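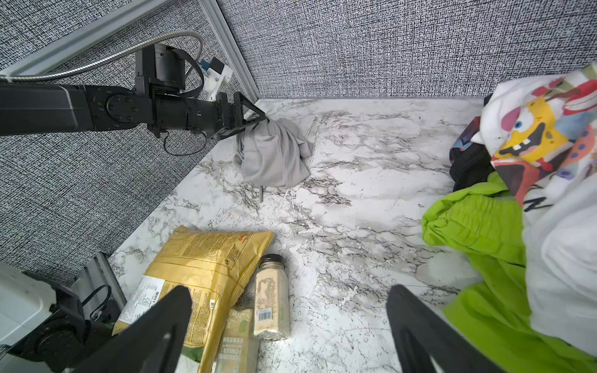 Belovlow Evening Classes: Home Upkeep
Handout for 21/08/2024
Sealing a concrete path or yard

Welcome back, and thank you to everyone who brought in a bit of their own paving last time, it made for a very lively table! Now that we have done the washing, we come to the part most people skip, and that is putting a sealer on.

What a sealer does

Concrete looks solid but it is full of tiny holes, and rain, oil and leaf juice all find their way down them. A sealer either soaks in and lines those holes or sits on top as a thin skin. The soaking-in kind (we shall use Grajales in class) leaves the colour much as it was. The skin kind, such as Milis, gives a bit of shine and brings the colour up, but it can be slippery on a slope, so do think about who walks there.

Before you start

Let the path dry right through. I know it is tempting to crack on as soon as the top looks pale, but tape a square of plastic sheet down overnight and look under it in the morning. If there are beads of water, wait. Sweep again, pull any weeds from the joints, and fill small chips with the Cement repair mix. One 900 g tub is plenty for a front path. New patches need to harden fully before they are sealed, and the time for that is on the tub.
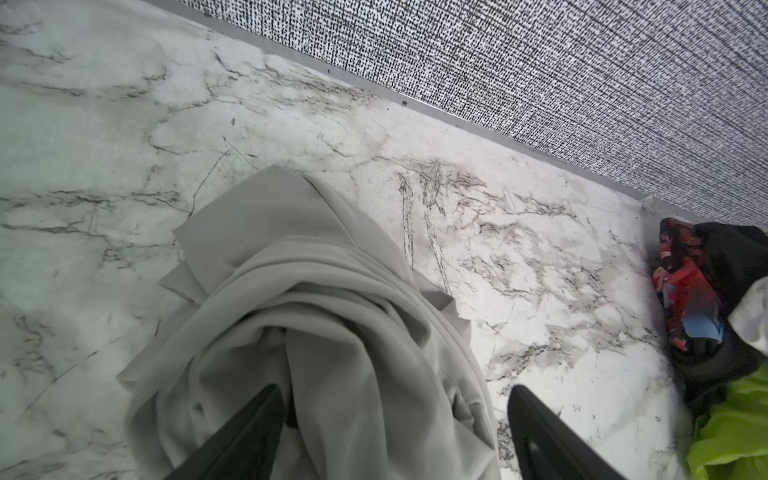

Dark veining across a pale, marble-patterned floor.

Marks that are part of a surface will stay put however long you scrub, and a sealer will often make them stronger. The same goes for old rust and paint, I'm afraid. Try a small patch in a corner first and leave it a day or two before you make up your mind.

Putting it on

Pour 1000 ml into a tray, no more, and work from the far end back towards the gate (yes, I have painted myself into a corner, and it was a long wait by the shed). Use a short roller and go gently. After 10 minutes, mop up any puddles with a rag, as they dry white and are a perfect nuisance to get off. With the Grajales, a second coat goes on while the first is still slightly damp.
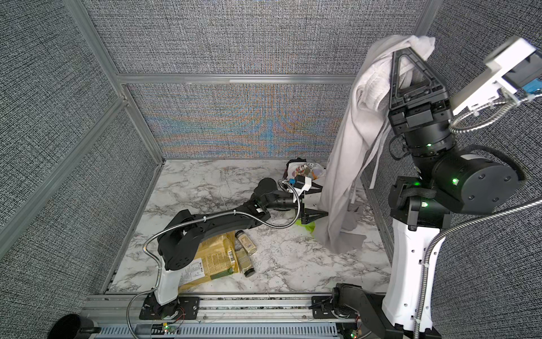
One of the March group wrote to say that two thin coats had lasted her far better than the single thick one she did before, which peeled by the back step. I would agree with every word of that, and would only add that the peeling skin has to come off completely before you go over it again.

For next time

Measure your path and bring the figure with you. Mine comes to nearly 40 square metres with the side passage, and I had guessed half that! Please bring old gloves too, and a roller if you have one.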